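Replacing a Single Carpet Tile in a Corridor
Updated October 2020

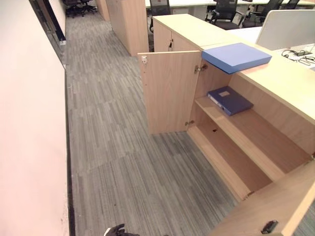
A reader at the Plistden office wrote in after the first version to ask whether the old adhesive has to come off completely before a new tile goes down. It does not. Scrape off ridges and loose lumps. A thin, even film that is still tacky can stay, provided the new adhesive is compatible with it.

These steps cover modular tiles held with pressure-sensitive adhesive. Tiles fixed with hard-set glue need a floor scraper and are not covered.

Tools
Utility knife with a fresh hooked blade
Wide putty knife, 3 inches
Vacuum
Pressure-sensitive tile adhesive and a small foam roller
Hand roller

Removing the tile
Push the putty knife into the seam at one corner and lift. If the corner will not move, choose another. Once there is enough to grip, pull the tile back slowly at a low angle. Do not lever against the next tile - its edge will fray and you will have two to replace.

Check the arrow on the back of the old tile and note which way it points. In a quarter-turn layout, each tile is rotated 90 degrees from the ones beside it, and a replacement set the wrong way will show from the far end of the corridor.

Fitting the new tile
Vacuum the bare floor, including the seams. Roll on a thin coat of adhesive and wait until it turns clear. Dry-fit the new tile next to the opening first to confirm the arrow direction. Lower one edge into place, brush the pile away from the seams with the putty knife, and press the rest down. Finish with the hand roller, working from the center out.

If the tile stands proud, lift it and look for trapped grit. If it is tight, trim no more than a sliver from the side nearest the baseboard.

Keep carts and rolling chairs off the tile for 12 hours. Store spare tiles flat, in their box, with the dye lot number facing out.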